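In Praise of the Basket With Holes in It

I have been thinking about baskets a lot this year. More than a grown person with a job should, probably! But I've reached an opinion and I'm going to argue for it: almost everything loose in your home should live in something with holes in it. Mesh, perforated plastic, wire, whatever you like. Solid boxes with lids are for the attic.

My conversion started in September, when I moved into the apartment on Trimov Street and unpacked all my lovely lidded bins. I'd bought them over years. They stacked. They matched. They looked like the after photo in a magazine, and for one week I was very pleased with myself. Then I needed a tape measure, and I opened 7 bins to find it, and when I found it I bought a second one anyway so I'd never have to do that again. (The second one is now also in a bin. I couldn't tell you which.)

A lid is a tiny chore. You don't notice it when you're setting up a shelf on a sunny afternoon with the radio on, but you notice it at 7 in the morning with a coffee in one hand and a kid's library book in the other. The thing doesn't go in the bin. It goes on top of the bin. Then something goes on top of that, and now the bin is a table, and you're not opening it until spring.

With a mesh basket you just drop the thing in. You can see the batteries from across the kitchen. You can see that the onions are going soft, and you can see that you don't need more twine. The dust and crumbs fall out the bottom, and fine, they fall onto the shelf, but a shelf takes one wipe and a plastic bin with a rim takes a toothbrush. I had a bin of potatoes once that I will not describe.

My sister-in-law says open baskets look messy. She's right, a little. They look like a place where people keep stuff, and I've come around to loving that. I'd much rather see a red basket of clothespins and odd gloves than a wall of beige boxes with labels in nice handwriting. And color helps so much! If you want open storage to look cheerful, buy the bright ones. Red is wonderful. You can tell someone over the phone "it's in the red one" and they'll find it.

Now, trays. People forget trays. A basket is for things you grab, and a tray is for things you spread out and look at, like seed packets or the insides of a sewing kit. The perforated kind is so good, because it's light and you can rinse it under the faucet and lean it in the dish rack. You also want to be able to pick it up with one hand and tip it over to knock out the bits. If you need two hands and a clear counter to empty something, you won't empty it.
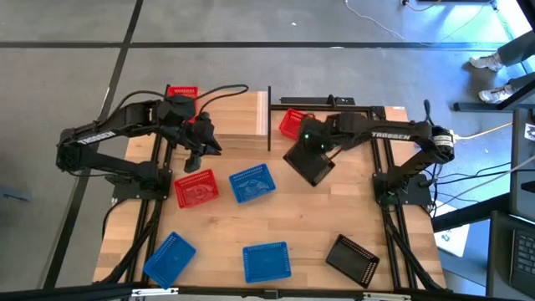 Red mesh baskets and a black perforated tray, tipped so the flat underside faces up.

I'd put two baskets on any worktable before I put anything else on it. Leave the middle bare. That bare middle is the whole pleasure of a table, and the baskets are what protect it, so keep them up along the far edge where your elbows don't go. My own table has a power strip back there as well, with the basket for chargers next to it, and I can't believe I spent years crawling under the desk.

What about small things, the pins and screws that fall right through? Jars. Put the jars in the basket. I do own one solid box, a Kelora tin for birthday candles, and I'm fond of it, so I'm not a fanatic.

If you're tempted, start with the worst drawer in the house. Tip it all out, sort it into baskets, and leave them on the counter for a week before you decide where they go. Mine went on the shelf by the back door, and the lidded bins went to my cousin in Drurnorano, who was thrilled to have them. She called last night to ask if I'd left a tape measure in one.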